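Laundry and closet helper wanted, part time, Brardale

Hi! I'm Natália, and I'm looking for a person who likes folding. I mean really likes it, the way some people like weeding or doing the crossword. If you have ever refolded a sweater in a store after you decided not to buy it, please keep reading.

I rent out furnished rooms in an old house on the Doltach side of town, mostly to people who stay a few months at a time for work. Clean clothes and made beds are part of the rent, which seemed like a small promise when I made it (it was March and the house was half full). Now every room is taken and the laundry has its own weather. Jozefína Šimek has been doing it with me since the start, but she's moving closer to her daughter at the end of the summer and I can't keep up alone.

What the job is: you go room to room in the mornings, pick up whatever people have left out for washing, sort it, get it through the machines in the basement, and bring it back folded or on hangers. You change the sheets too. Beds get white sheets only, flat and smooth, no hospital corners unless you enjoy them. T-shirts are folded in thirds, sweaters never go on hangers, and anything thin or stretchy gets washed on cold in a mesh bag. Please check the pockets. I have washed a passport.

A word about the sorting, as it's where most people come unstuck. Darks and pales are separate loads, always, even if there's only one pale thing and you're in a hurry. If you find something you can't identify by feel or by label, leave it on the bed and ask the person it belongs to. Things on nightstands stay on nightstands. We don't tidy those, we dust around them – people get attached to where their stuff is.

The hours are 9 to noon to begin with, and more if you want them once Jozefína leaves. Pay is $15 an hour during the first month, and then we sit down and talk about a raise. There's a $900 bonus for anyone who stays a full year, paid in one go. You'd get your own key, coffee, and lunch if you're still in the house when I'm cooking. Parking is on the street.

You don't need hotel experience. You do need to be okay with stairs and baskets, because the house has no elevator and the carpet on the upper landing is steep going with your arms full. Some English is enough, and if you speak Czech or Slovak as well, Jozefína will talk your ear off. Students are welcome, retired people are very welcome, and I'm happy to split the job between 2 friends if that works better for you.
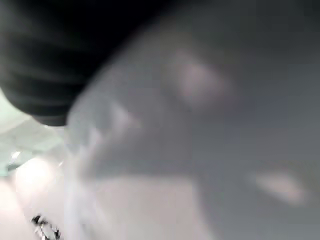
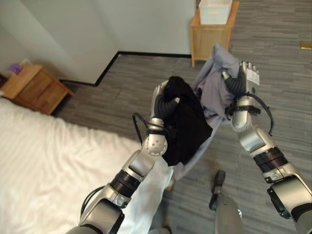 Brardale, 8 July 2023

The second picture has a black piece and a pale lavender-gray one, so that would be separate loads!

To apply, drop a note in the mailbox at the Jireš bakery (they pass them on to me) or stop by the house any morning before noon. Tell me a little about yourself, when you could start, and how you fold a fitted sheet. There's no wrong answer on the sheet, I'm just curious. I'd like to have someone by the end of the month so that you and Jozefína get a few weeks together.

Natália Holub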